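무대미술 제작 실습, 보충 노트 (2009년 6월 2일)

지난 시간에 가면 본뜨기까지 하다가 끊겼죠. 종이죽 비율을 놓친 분이 많아서 제가 말로 떠든 내용을 그대로 옮겨 둡니다. 맞춤법은 좀 봐주세요!

## 1. 종이죽부터 다시

신문지는 손톱만 하게 찢어서 물에 8시간 불립니다. 저는 보통 자기 전에 담가 놓고 잡니다. 가위로 자르면 섬유가 짧게 끊겨서 나중에 가장자리가 부스러져요. 3월에 만든 첫 가면들이 턱 쪽부터 갈라진 것도 그 탓이 컸습니다.

- 마른 신문지 100g
- 밀가루 풀은 되직하게, 숟가락에서 천천히 떨어질 정도
- 목공풀 두 숟가락
- 소금 조금(곰팡이 방지용인데, 장마철엔 꼭 넣으세요)

물기는 꽉 짜되 바싹 말리진 마세요. 주먹을 쥐었다 폈을 때 손가락 자국이 남으면 딱 좋습니다.

## 2. 얼굴형 잡기

찰흙 원형 위에 바셀린을 바르고 종이죽을 얹습니다. 코와 광대는 생각보다 과장해야 해요. 연습실에서 코앞에 두고 보면 우스꽝스러운데, 객석 뒷줄에서는 그게 겨우 보통 얼굴로 보이거든요. 〈나르칼로(Narkalo)〉의 노인 가면도 처음엔 제가 너무 점잖게 만들어서 조명 아래서 표정이 싹 날아갔습니다. 결국 눈썹뼈를 두 번 더 올렸어요.

건조는 그늘에서 72시간. 드라이어 쓰고 싶은 마음은 저도 잘 압니다만… 겉만 마르고 속은 축축한 채로 뒤틀립니다.

## 3. 색과 마감

밑칠은 흰색 젯소 두 번, 그다음 살색보다 한 톤 어두운 색을 깔고 밝은 쪽을 올려 갑니다. 그림자를 나중에 그려 넣으면 분장처럼 떠 보여요. 광택 바니시는 쓰지 맙시다. 조명이 이마에 맺히면 관객은 이마만 봅니다.

안쪽 마감도 점수에 들어갑니다! 배우가 땀 흘리며 쓰는 물건이니까 이마와 콧등 닿는 자리에 얇은 스펀지를 붙이고, 끈 구멍은 눈꼬리 높이보다 살짝 위에 뚫으세요. 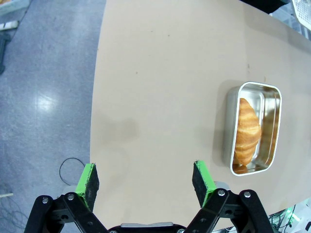 ## 4. 다음 시간까지

1. 완성한 가면 하나, 쓰고 고개를 흔들어도 안 돌아가야 합니다.
2. 배역 메모 한 장. 〈오드컴(Odcombe)〉 대본에서 인물 하나를 골라 그 사람이 어떤 표정을 숨기는지 적어 오기.
3. 유인물 〈스케다노(Skedano)〉 읽기. 반가면과 발성을 다룬 부분만 보면 됩니다.

자료실 청구번호는 378이고, 대출이 안 되니 복사해 가세요. 아, 그리고 남은 종이죽은 제발 개수대에 버리지 말아 주세요. 지난 학기에 배관 뚫느라 제가 반나절을 썼습니다.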